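Robot Learning Lab, Handout 4: Gathering Examples

In this course the arms learn from examples which we record ourselves. Each group records 60 examples of the shop task. One example is one item, from start to finish.

1. Change the position of the items a little before each example.
2. Move slowly near the display stand. Keep the blue basket on the table.

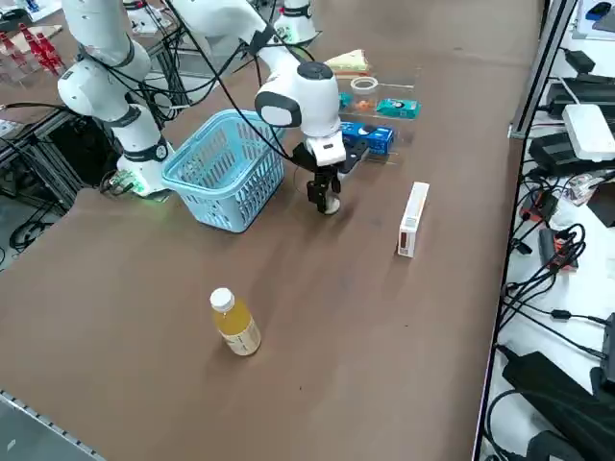
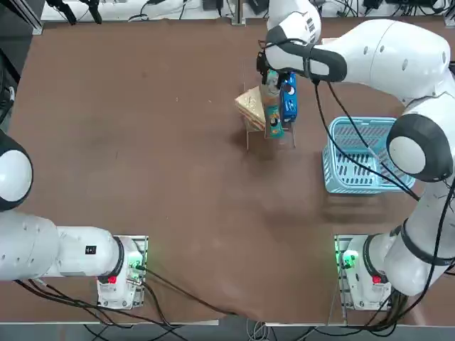

3. Save also the failed examples, but mark them "F". Please do not delete them.

Hand in: 13th February

Related
Handout 3: Starting the arms
Handout 5: Cleaning the Prukach data

Comments (2)
bodnár_k: Is it 60 with the failed ones or without?
nalloteo: Without. We asked in the lab.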